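Search this forum Enter keywords Go

Gripper work at the sink — what's your rule?

ostholm_kit
We wrote ours after a near miss in February. Faucet off, lever side kept clear, 2 people in the room. Fingers stay above the rack till whoever's on the stop button says go. Crescencio Vallejo signed it off.

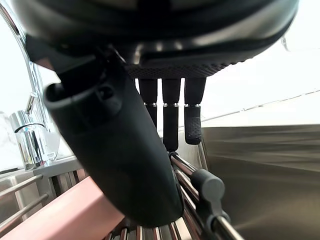
Also we check finger pads every 8 runs. Grit gets in the dots and teh grip goes.

barrios8
2 people is overkill. One person, one stop button, fine.

ostholm_kit
One person looks at the screen and forgets the arm. Seen it.

corkano
With barrios on the headcount. Not on pads tho — every 8 is too long near water. We wipe each run.

barrios8
each run?? you'd never finish a shift

corkano
takes seconds. Zultuvbridge checklist has it too, page 2

ostholm_kit
ok link it, will try it.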